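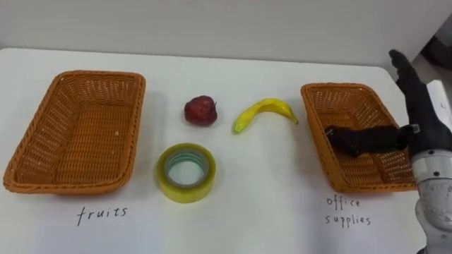
The sorting table at Jallum's open day, with baskets for fruits and office supplies.

Visitors to Jallum's workshop in Te Moana were able to watch a robot being put through a household sorting task on 10 August 2026, when the company opened its doors to the public for the first time.

The firm, which develops control software for robot arms and hands, said 397 people came through during the day. It had planned for 400 and gave out free tickets in advance. Groups of eight were taken round at a time, with each tour lasting 33 minutes.

The last stop was a white table with two woven baskets on it. The words "fruits" and "office supplies" had been written by hand on the tabletop, one below each basket. Between the baskets were a banana, a small dark red fruit and a roll of clear packing tape. The robot has a black hand with jointed fingers and a long thumb, on a pale forearm.

Firdevs Çınar, who leads the software team, told visitors that the robot is given a spoken instruction and has to work out which basket each item belongs in. The labels are part of the test. Staff can wipe them off and write new ones between runs, and the robot is expected to read them again before it starts.

"People ask why we don't use a bigger pile of things," she said. "We do on other days. With a few items on the table you can follow what it is trying to do."

Questions from the public were mostly about speed and safety. Çınar said the arm is kept slow when there are visitors in the building, and that a member of staff stands by the stop button during each run. She added that tape is one of the harder items because the hand can take hold of it by the outside or through the middle.

Serpil Polat, who organised the tours, said children had been allowed to choose new words for the labels in the afternoon. Their choices included "breakfast" and "not breakfast".

The workshop also had a stand from Trestico, a local supplier of motors and gearboxes, and a display of older hands that Jallum no longer uses. Tea and cakes were served in the yard.

Jallum plans to hold a second open day in December. Tickets will again be free, and Polat said there would be an evening session for people who work during the day. Visitors with mobility needs are asked to contact the company beforehand, as the main entrance has steps.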